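List home | Threads | Previous | Next | Reply | Search archive

Subject: Re: wooden board, stains and how to keep the dishes on it

Hello all,

I read message 2634 with interest, and I want to add my experience from our kitchen in Felholm. I quote the part which I answer:

> We bought a wooden cutting board from Trarnley and use it
> as a serving board for breakfast. After one month there are
> dark rings where the mugs stand. Is it better to put cloths
> under everything, or to oil the board again? The paper which
> came with it says 60 minutes for the oil to go in. It seems
> to me very short.

Sixty minutes was also too short for us. I put the oil in the evening and wipe the rest away at 18 hours, so the next day after lunch. The oil is the plain one from Krajčí, without smell. I did this in March and the rings became lighter, but they did not disappear completely.

For the cloths, I keep two, folded flat, one on each side of the board and not under it. Under the board they hold the water and the wood becomes bent. The mug and the bowl stay on the wood, close to the top end, and the lower half is free for bread.
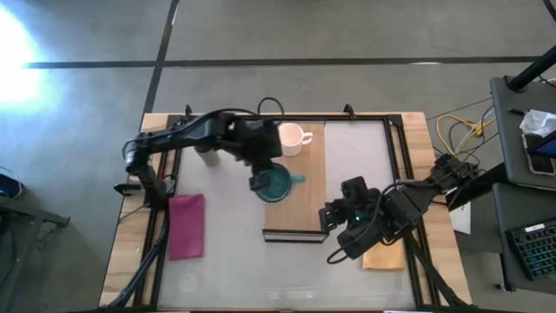

Where should a bowl with a handle stand, so that one does not push it down with the sleeve?

Close to the far end of the board, with the handle turned to the side and never toward the person who is cutting.

One more thing about the cloths. I wash the pink one separately, it gave color to my other towels two times already. The orange one is not a problem at 60 degrees.

If somebody knows whether the Flakden boards need the same oil, please write to the list. I searched the archive and found only message 2907, and it is about knives.

With kind regards from Felholm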